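Small-parts drawer cabinet

A small-parts drawer cabinet is a compact storage unit for electrical components, kept on or beside a work table. 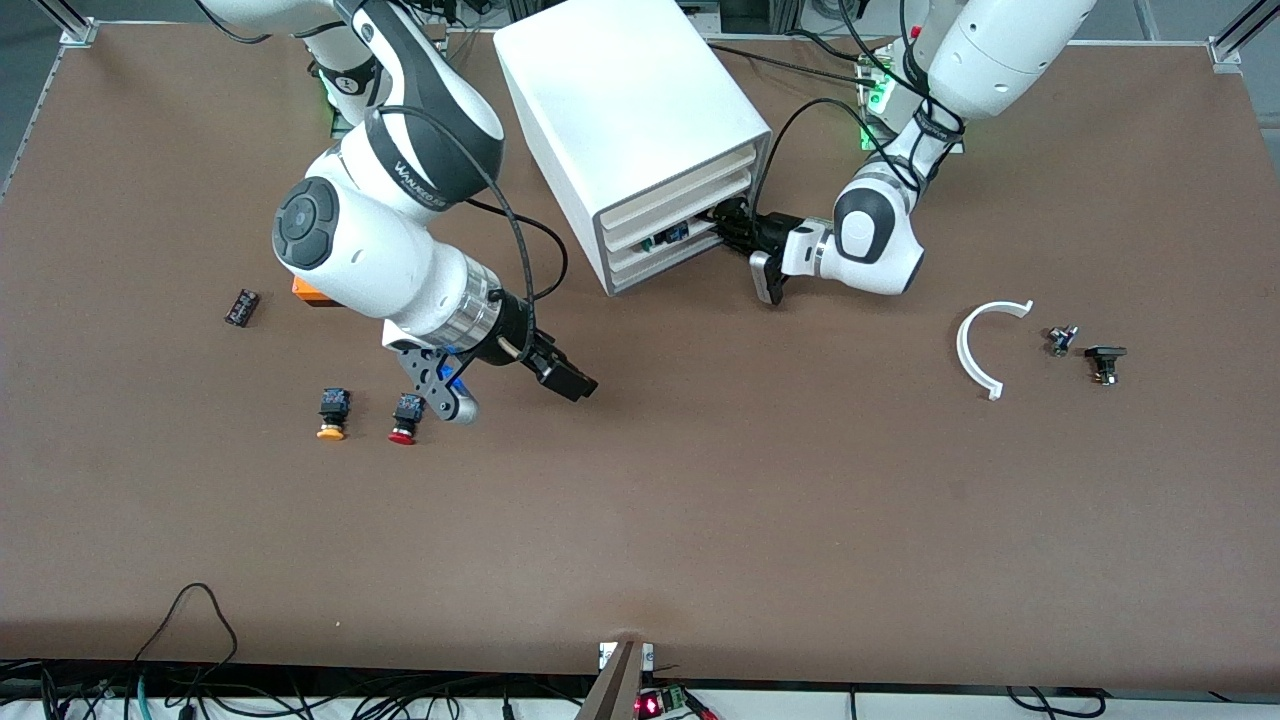
Common contents include push buttons, circuit boards and short lengths of cable. Drawers are usually sorted by type of part, then by size or rating. Bare boards are stored flat, often in antistatic bags — a practice most repair shops follow.

Cabinets made by Holmgren came with 14 or 18 drawers; a later Clakever model had 11. Labels are placed on the drawer front, at the left.

See also: Parts bin; Workbench; Emergency stop button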